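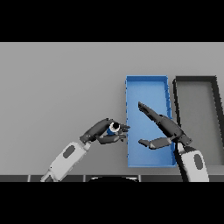
Blue tray and black-rimmed tray, side by side (rendered).

2021-07-13
Cellar notebook, Cimach teaching room
Entry by Nasrin Farahani

Subject: blind tasting practice for the intermediate group, acidity and tannin.

Base wine was the Jonora red, opened at the start of the session and poured into 84 glasses over the course of the day. Dosed samples were prepared from a tartaric acid stock made up to 1000 ml with distilled water. The stock was stirred until clear and labelled. Tannin samples were prepared separately from the Rezaei grape powder, which again left a fine sediment and had to be passed through paper.

Each taster received an undosed glass first, then the dosed glasses in an order drawn by lot. A rest of about 30 minutes was allowed between the acid and tannin flights. Plain bread and still water were provided.

Observations. Most tasters placed the acid samples in the correct order. The tannin samples gave more trouble, and the weakest dose was frequently marked as identical to the base. Several sheets described the strongest tannin sample as bitter, and the distinction between bitterness and astringency should be taught again before the November paper. Flight 2 was served slightly too cold and its scores are to be read with caution.

Colleagues are asked to use the Cistora scoring sheets only, as the older form has no column for finish.

Outstanding: filter papers to be reordered; stock bottle to be dated on the shoulder, clear of the pouring side.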